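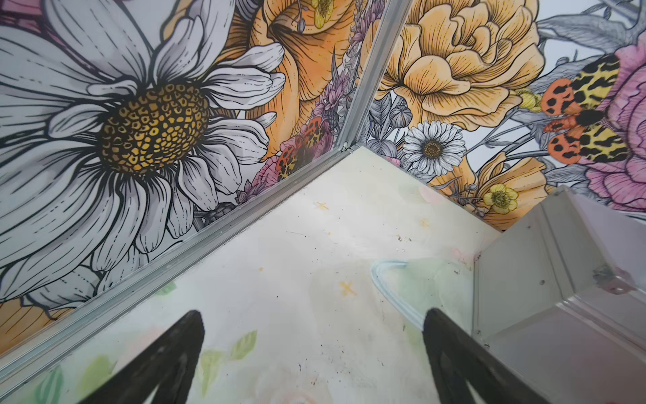

Perguntas frequentes: painéis ilustrados Hernivix

Página atualizada em 2026-05-03

O que são os painéis Hernivix?
São painéis de parede com ilustração botânica, vendidos pela Sturnow para montar em estruturas com perfis de alumínio. Servem para forrar caixas de exposição, nichos, bancadas fechadas e pequenos recintos.

Que motivos existem?
O motivo mais pedido é o Després, com flores grandes de contorno preto: uma margarida branca de centro amarelo-dourado, uma flor cor de laranja e amarela de pétalas onduladas e florzinhas roxas e lilases. Perto do rodapé há uma traça vermelho-alaranjada com pintas pretas, entre flores cor-de-rosa. O motivo Arent tem só folhagem e vende-se à parte.

O desenho continua de um painel para o outro?
O tema floral continua, mas não garantimos que cada pétala coincida na esquina. O perfil vertical de canto tapa a junta. Se quiser escolher que parte do desenho fica junto ao canto, indique-o na encomenda.

Que medidas posso encomendar?
A altura mínima é de 300 mm e a largura máxima é de 950 mm por painel. Para paredes mais largas usam-se dois painéis com um perfil de união.

Os perfis estão incluídos?
Não. Os perfis de alumínio com ranhuras encomendam-se com a referência 1732, tanto para o canto vertical como para a calha que fica entre a parede e o chão. Se já tiver perfis de outra marca, meça a largura da ranhura antes de encomendar os painéis.

Como se monta um canto?
Fixe primeiro as calhas horizontais e confirme a esquadria. Coloque depois o perfil vertical, sem apertar até ao fim, e encaixe os dois painéis de cima para baixo. Aperte tudo no final. A película protetora só se retira depois da montagem.

Os perfis riscam-se?
Sim, o alumínio ganha marcas superficiais com o uso. Não afetam o encaixe. Não use palha de aço nem pastas abrasivas para as disfarçar.

Como se limpam os painéis?
Com um pano macio pouco húmido e sabão neutro. Não use álcool nem acetona sobre a ilustração. As ranhuras limpam-se com um pincel seco.

As cores alteram-se com o sol?
Podem perder intensidade com luz solar direta e prolongada. Desde março, os painéis saem com um verniz mais resistente, mas continuamos a recomendar a utilização em interiores.

Posso cortar um painel em casa?
Pode, com serra de dente fino e a face ilustrada voltada para cima. Os painéis cortados pelo cliente não têm devolução.

Qual é o prazo de entrega?
As medidas em stock seguem em 7 dias úteis. Nas medidas especiais, o prazo vem indicado no orçamento.

Recebi um painel danificado. O que faço?
Guarde a embalagem e envie fotografias do dano pelo formulário de contacto, com o número da encomenda. A substituição não tem custos de transporte.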